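Stollis Overnight Lip Mask, quick review

Right, typing this on my lunch so excuse the mess. Had the Stollis lip mask since October and people keep asking, so.

It's a balm in a squat little pot. 14 quid. Thick, a bit waxy when it's cold, melts fine once your finger's been in it a second. No spatula in the box, which at that price, come on. Smell is vanilla-ish, fades quick. Taste, none that I noticed, thank god.

Does it work? Mostly. My lips go flaky at the corners every winter and by the second week that had calmed right down. Mornings they felt soft, not coated. The old Ferrand one I used to swear by always left a sort of white line round the edge by morning and this dosen't.

Daytime is another matter. Too shiny, hair sticks to it, and it comes off on everything you drink from. I've gone back to a plain stick for work and keep this by the bed. 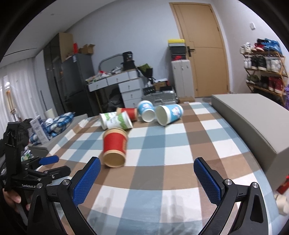
Zlata Pavliuk wrote in to say she gets on with it fine in the day, but only a tiny dab, blotted, then lipstick over the top after ten minutes. Her pot lasted her from spring to autumn. She did find the lid cracks if you drop it. Mine's still in one piece, touch wood.

Tried the blotting thing. Better! Still slides a bit under a matte colour, ok under anything creamy.

Other bits. The tinted version is not worth the extra, barely any colour. Lid is stiff with greasy fingers. If you're fussy about fragrance skip it, there isn't an unscented one that I could find.

Would I buy again, yes, on offer. Four out of five. Hand cream from the same lot is next, once I've got throught the tube.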